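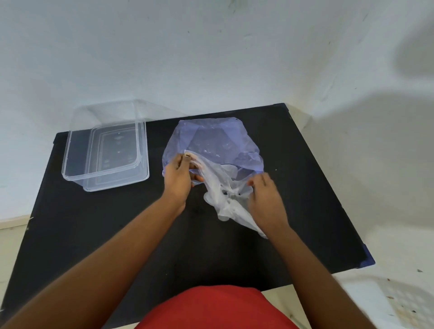
4. Preparación del puesto y colocación de los guantes desechables

Este apartado se aplica a los puestos de manipulación de la línea Kokness instalados en el centro de Brirkgate. Deberá leerse junto con el apartado 2, relativo a la higiene de manos.

4.1 Retire de la mesa todo material ajeno a la tarea.

4.2 Sitúe el recipiente de plástico transparente a un lado de la superficie, con la abertura hacia arriba.

4.3 Extraiga los guantes de su bolsa sin rasgarla. Si la bolsa interior está retorcida, despliéguela con ambas manos.

4.4 Tome un solo guante y compruebe que no presenta cortes ni costuras abiertas.

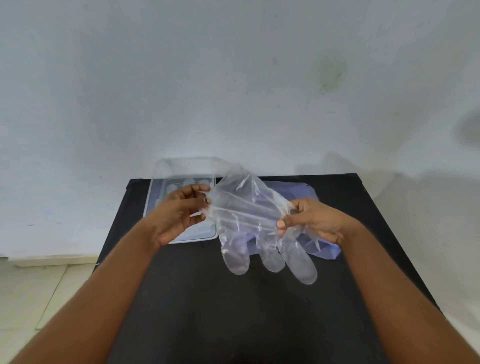

4.5 El guante se abrirá siempre por el puño, antes de introducir la mano. Sujete los bordes opuestos entre el pulgar y los demás dedos y tire de ellos horizontalmente, con los dedos del guante colgando hacia la mesa. El segundo guante puede permanecer extendido sobre la superficie hasta que llegue su turno.

4.6 Introduzca la mano despacio y ajuste el plástico desde las puntas hacia la muñeca. Repita la operación con la otra mano.

Precaución: no sople en el interior del guante para separarlo.

Nota: los guantes de repuesto se solicitarán con la referencia Clilov 147, en paquetes de 19 pares. Conserve al menos 2 paquetes cerrados por puesto.

4.7 Deposite los guantes usados en el contenedor de residuos al término de cada tarea.

Revisión vigente desde el 2019-07-01.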